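April 19, 2023

Rain until lunch, then one of those washed-out bright afternoons that make you feel guilty for staying in. I stayed in anyway. Monique Bailly rang just after nine about the choir, and we talked for so long that my coffee went cold and I had to make another pot (she will say she has only a minute, and I will believe her every single time).

The news is that Plornudmont is really happening. They want us in December, in the old church, and Régis has already promised them the Weerakoon pieces, which half the altos have never laid eyes on. I love Régis dearly but he does promise things. There are 252 seats, and Monique thinks we can fill them if we start early with the posters. I think we can fill them if Quentin sings the solo, and I told her so, and she went quiet in that way she has, so I suppose Sylvain has been asking for it too. Oh dear.

I spent an hour or more with the score at the table and got as far as the second page. The alto line sits low and then jumps up at the worst possible place, right where you've run out of breath. I hummed it over and over until I had it, lost it, and had it again.
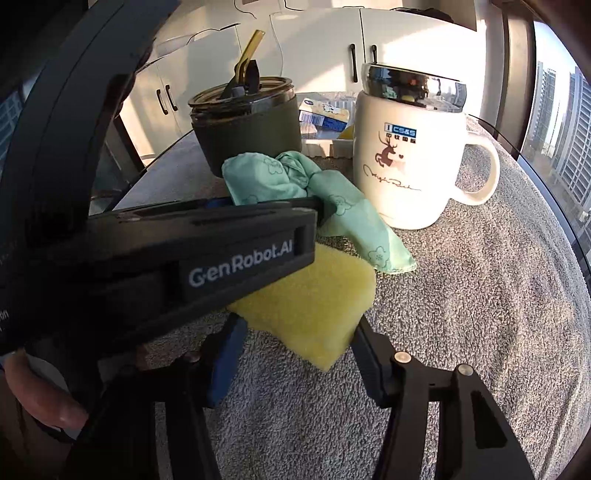

The deer mug on the gray towel, Wednesday.

After lunch I walked down to the post office with the letter for Timothée. I'd been putting it off for weeks and it ended up four pages long, mostly gossip, with a paragraph in the middle about the house that I rewrote twice. He asked me plainly whether I mean to sell and I still haven't given him a plain answer. I said I'd like one more summer there, and then I crossed out "one more" and wrote "another." He'll notice. He always noticed that kind of thing, even as a boy.

The line at the post office was long but I didn't mind it, there was a baby in front of me with the most serious face, and we studied each other the whole way to the counter.

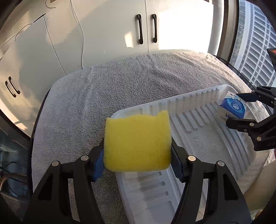
On the way back I stopped to price the printing. It comes to 300 for the posters and programs together, if we keep to one color, and I think one color is fine - a good dark blue would look handsome on cream paper. Sylvain will want a photograph. We had this same conversation last year and he sulked through two rehearsals, so this time I'm going to let Monique tell him.

Soup for supper, and bread from yesterday. I tried the low part again before bed with the window open and a dog down the street joined in.

Must remember to ask Régis for the spare scores, and to give him back his umbrella.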